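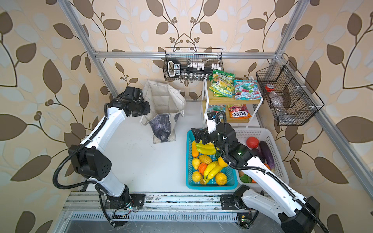 Lirik Two-Arm Recording Cell

Two arms, one table, and as much plastic fruit as your learning system can stomach. The Lirik is a bench-sized cell for gathering demonstrations: your operator drives the arms through a task, the cell saves joint positions, gripper state and camera video on one clock, and you get an episode your training code can read.

Bundled software is Rasalo Record. It tags each take as keep, redo or "what was that," and the last category fills up faster than you'd like. Plan on almost 400 takes before a grocery-sorting task starts to look respectable.

In the box
Two arms with parallel grippers
Aluminum-framed enclosure with white tabletop
Wrist camera
Rasalo Record, 4 seats

Wall coverings come in 11 prints, all removable. Swap them between sessions so your model learns bananas – and leaves the decor alone.

Produce, baskets and candy are sold separately. Ships from Kutiditz in a single crate weighing 198 pounds. Bring a friend.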